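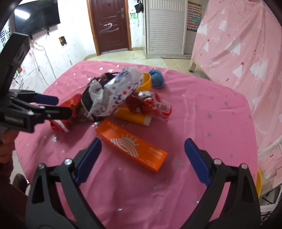 Playroom and bedroom walk-through, with comments

Unit 502, Honness Court. Checked August 29, 2024, against the Jaris home safety sheet for rooms used by children. The sheet gives OK, FIX or ASK. I have added remarks where one word did not seem enough, and that was most lines.

1. Cords and cables off the floor and out of reach. FIX. Cables hang in a tangle down the wall under the television. The sheet from January has this as OK. I would like to know what the last person was looking at.

2. Television secured. ASK. It is on the wall and high up, so nothing to climb on right under it. A bracket can still be bad. "Installed by a professional" is not a load rating. Send the paperwork.

3. Small loose items. FIX. The table has silver star confetti all over the pink cloth. Pretty, and exactly the size that ends up in a mouth. Sweep it up and don't buy more.

4. Food kept apart from toys and craft things. FIX. Snack bag in the same heap as the fabric pieces, with a ball of blue yarn behind. I was told the heap is "sorted by the end of the day." The yellow bowls would be a fine place to start.

5. Tubes and containers with caps. ASK. One yellow tube with a white cap, under the snack bag. Cap on is good. Contents not confirmed, so it goes on a high shelf until somebody confirms them.

6. Cabinet doors. ASK. White louvered cabinet near the door. The sheet wants a child latch. The Kopecký latches on order are supposed to fit louvered doors. I'll believe it when one is screwed in.

7. Walls and doors. OK. Scribbles on the wall and on the door, including a large 2. Marks are not a hazard and I don't know why the sheet makes me write them down.

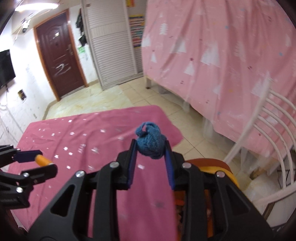 4 min read

8. Floor surface. FIX. Glossy beige tile with a star-patterned sheet spread over it. A bedsheet on tile is not a rug, whatever it gets called. Either put a non-slip pad under it or fold it away before anyone runs through. The faint stains are a cleaning matter and not mine.

9. Bedding clear of the floor. ASK. The tree-print sheet hangs nearly to the tiles. Easy to step on while climbing up. Tuck it in on the open side.

10. Bed frame. ASK. White metal leg at the corner, mostly covered by the sheet. Lift the sheet and check the bolts and the foot caps. I am not passing what I can't see.

11. Chairs. ASK. White chair with curved spindles, close to the bed. Measure the gaps between the spindles, and move the chair back so it can't be used as a step.

12. Clothing near the floor sheet. Socks belong in a drawer. Knitted ones on tile are as good as skates. The sheet has no box for this, so I wrote it in the margin.

13. Door hardware. ASK. Silver handle. Try it from both sides with the door closed, and find out whether it locks from inside.

The Prorkosa scoring page would give these rooms a pass with 4 fixes open. I would not. Recheck after items 1, 3, 4 and 8 are done, and please have the bracket paperwork out on the table.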